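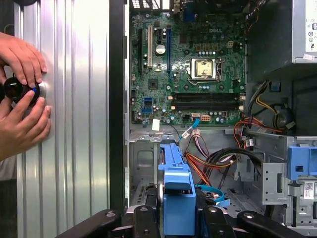 The Sinel teardown kit at a Dell tower. The hands are not included.

The brochure for the Sinel teardown package runs to 30 pages and uses the word "autonomous" on most of them. I run the back end of a small computer recycling shop, where the word we use most is "ow," so I was ready to be sold. Old office towers arrive by the pallet, they have to be opened and emptied, and the inside of a desktop case is still made of edges.

Sinel will lease you an arm, a gripper and a camera for the wrist, along with a subscription to the software that runs them. The software is called Moneck and is billed separately, like the breadsticks at a bad restaurant. The lease term is 3 years. You may leave after 2, for a fee that makes the third year look like a gift.

I spent a good part of January at their demonstration shop in Javolgate, watching the thing work and asking questions that were passed along to somebody else. I came away liking the machine and distrusting the offer, and I think people in my line of work should keep those two feelings in separate pockets.

Start with the machine. A desktop computer is a mean thing to hand a robot. The heavy parts are easy enough, being square and gray and willing to stay where they were put. The trouble is cable. A power supply has a whole head of hair coming out of it, in four or five colors, and every strand ends in a plug designed by someone who assumed the person pulling it would have a thumb. A drive cage wants to be unclipped before it is pulled. A flat data cable will go wherever it likes.

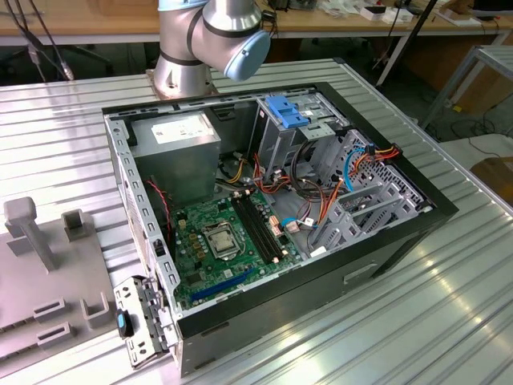 So I don't hold it against Sinel that the work goes slowly. I've trained teenagers on these same towers and they went slowly too, and at least one of them cried. What I hold against Sinel is the price sheet, which assumes a full shift of cases, each opened and laid flat on the bench before the clock starts. Who opens them? Who lays them down? On the sheet this is called "operator preparation" and is given no cost at all. At my shop it has a name, a lunch break and a dental plan.

The sheet also promises that 83 percent of "common office desktops" are supported. I asked for the list of common office desktops. I was told it was being updated. I asked for the old list and was told it was out of date, which I had to admit followed.

There is a competing offer from Ardeleanu, and I went in hoping to recommend it out of spite. Their package is cheaper and comes with no subscription. It also comes with no wrist camera and a manual that refers to the user throughout as "the integrator," a person I would apparently need to hire. I priced one. I am now less spiteful toward Sinel.

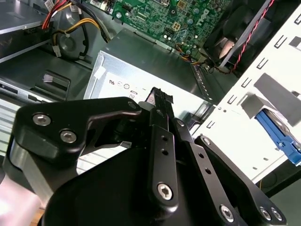 Cable work: the gripper with a multi-pin connector between its fingertips.

My complaint is really with the way this stuff gets sold to shops like mine. We are offered a worker, when the honest pitch would be a very expensive pair of pliers that needs company. I'd buy the pliers. A tool that reaches in among the brackets so my crew doesn't have to is worth real money to me, even if one of them has to stand beside it all day and tidy up after it. Put that person on the price sheet, print the list of models, and let me rent by the month until I know what I have.

Until then we're keeping the gloves – the good ones, with the rubber palms – and I've told Sinel to call me when the list is done. They have called twice since, both times about the breadsticks.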